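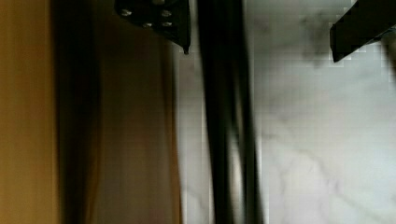 A **trailing stop order** is an instruction to a broker or trading venue to close a position once the price has moved against it by a set distance, measured from the best price reached since the order was placed. It is used in foreign exchange, commodity, stock and digital asset markets. Unlike a fixed stop, whose trigger price stays where the trader put it, the trigger of a trailing stop moves in one direction only. For a long position it can rise but never fall. For a short position it can fall but never rise.

## Mechanism

The order has two main settings: the trail distance and the reference price. The trail distance can be given as an amount of money, a number of ticks or a percentage. The reference price is the series the system watches, most often the last traded price, the bid, the ask, or a mark price worked out by the venue.

For a long position, the system stores the highest reference price seen since the order became active. The trigger is that high minus the trail distance. Each new high replaces the stored value and lifts the trigger. When the reference price touches or falls below the trigger, the stop is released as a market order or, on venues that support it, a limit order.

With a percentage trail, the distance in money grows as the price rises. A long position in an asset at 586, with a trail of 2 percent, has a trigger of 574.28. If the price climbs to 701, the trigger moves to 686.98. A later fall to that level releases the order, whatever the price at which the position was opened.

## Order states

A trailing stop normally passes through the following states.

| State | Meaning |
|---|---|
| Pending | Accepted, but waiting for an activation price |
| Active | Reference price is being tracked |
| Triggered | Trigger reached, child order sent |
| Filled | Child order fully executed |
| Canceled | Withdrawn by the trader or the venue |

The pending state exists only where an activation price is supported. Without one, the order becomes active as soon as it is accepted. Partial fills are reported on the child order. The parent order stays in the triggered state until the child is complete or canceled.

## Server-side and client-side orders

In a server-side order, the venue or broker stores the high or low and moves the trigger. The order keeps working when the trader's terminal is closed. In a client-side order, the trading program tracks the price on the trader's own machine and sends changes to an ordinary stop held by the broker. If the program stops or the connection drops, the last stop sent remains in place and does not follow the market any further.

The Pastley terminal uses the client-side method and changes the resting stop only when the new trigger differs from the old one by at least 2 ticks. This limits message traffic but leaves the resting stop slightly behind the calculated trigger. The Kitasus exchange holds trailing stops on its own servers and recalculates the trigger after every trade. Billotard, a broker in foreign exchange and metals, offers both methods. Its server-side orders follow the bid for long positions and the ask for short ones.

## Choice of distance

A short trail gives up little of an open gain but is easily reached by normal price movement. A long trail lets the position stay open through larger pullbacks, at the cost of a greater loss from the best price. Fixed percentages are common because they are easy to set and to compare between assets.

Other methods tie the distance to recent volatility. The most widely used takes the average true range over a number of bars and multiplies it by a constant. When the range widens, a system of this kind must either let the trigger move back or hold it at its earlier level. Holding it is the usual rule.

The Hodoroagă method places the trigger below the lowest low of the last completed swing and moves it only after a new swing has been confirmed. The trigger therefore moves in steps. Between steps, the distance from the best price can become large in a fast trend.

## Execution risk

The trigger price is not a guaranteed sale price. A released market order fills at the best prices then available, and the difference between the trigger and the average fill is called slippage. It tends to be larger in thin markets, after scheduled economic releases and when trading resumes after a break. If a market closes above the trigger and reopens below it, the order is released at the open.

A child limit order sets a floor on the sale price but may remain unfilled if the market moves through the limit. The position then stays open with no active stop.

The reference price also matters. A trail based on the last traded price can be triggered by a single small trade far from the current quote. A mark price reduces this effect, though it may differ from the price at which the position can be closed. Where a long position is tracked on the bid, a wider spread can trigger the stop even though the ask has not changed.

## Testing

Tests based on bar data cannot show the order in which the high and the low of a bar occurred. If a bar contains both a new high and a fall large enough to reach the raised trigger, the result depends on the assumed path. Some programs assume that the low came first for long positions, which leaves the old trigger in force for that bar. Tick data removes the ambiguity but still requires an assumption about slippage.

## See also

- Stop-limit order
- Average true range
- Market depth
- Mark price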